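Gripper notebook, January, Brollthorpe bench

Droltard hand unit vs. the Zumer jaw, household waste pick and place. Continues from the entry on finger pads.

Start 9:40. Controller log set to 100 Hz on both units. Zumer calibrated first and set aside. Droltard took two tries at the zero because the jaw encoder came up with an offset after power-on. Same fault as in December. Cycled the power, offset gone, carried on. Still needs a proper fix in the Pathak firmware, which reads the encoder before the supply has settled.

Task as written on the sheet: take a flat piece of packaging, carry it over the rim of the round red wastebasket, release. Basket on the wood floor. Items are torn carton board, a paper cup, tissue and a thin plastic bag. Carton is the one that matters for this comparison. The cup and tissue are easy for either jaw.

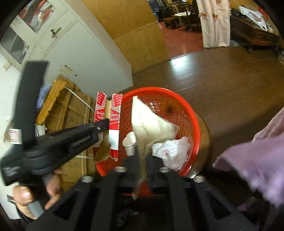 Trial count was 14 per unit, same operator, same glove size, no coaching between trials. Droltard mean closing force on board came out lower than Zumer, as expected from the softer spring. No drops on the carry with either. Two failed picks on Droltard, both where the approach was square to the face of the board and the tips pushed it instead of straddling it. Turning the wrist so the tips come in on either side of the sheet fixes it. Zumer had one failed pick, cause not clear from the log.

Camera side: exposure fixed at 700 for the first block. Too dark inside the basket, and the tracker lost the tips against the shadow on the far wall. Raised to 816 for the second block. Tracking held but fast wrist motion now smears the tips, so the width estimate jumps by a few mm during the release. Encoder width is fine throughout. Use encoder width for the comparison and ignore the visual one until the exposure is sorted out.

Lens distortion is worst at the edges, where straight boards and door edges bow. The old calibration file was loaded for the first block. Swapped to the current one before the second. First block poses need to be rerun through the solver before anyone plots them.

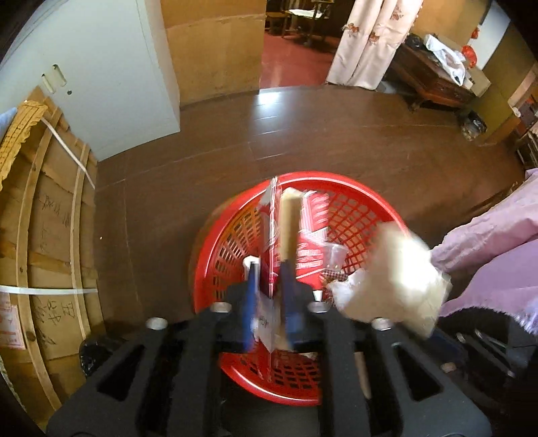

Droltard unit over the basket, thin sheet between the blue tips.

Release behavior: board edge tends to stay on the right pad for a moment after the jaw opens. Shows in the log as a small step in the load channel. Pads were wiped before each block. Suspect the pad texture and want to try the harder compound from the Zumer kit, if the mounting holes match. They look close on the drawing.

Operator notes: Droltard handle is comfortable but nose heavy. Wrist tired by the end of the second block. Zumer is lighter with a stiffer trigger.

To do:
Rerun first block with current calibration file
Pathak: delay encoder read at startup
Measure pad hole spacing on both units
Try an exposure between the two values with the room lamp on
Repeat carton picks with the wrist turned from the start

Stopped 12:15. Logs copied to the shared drive, Droltard battery on charge.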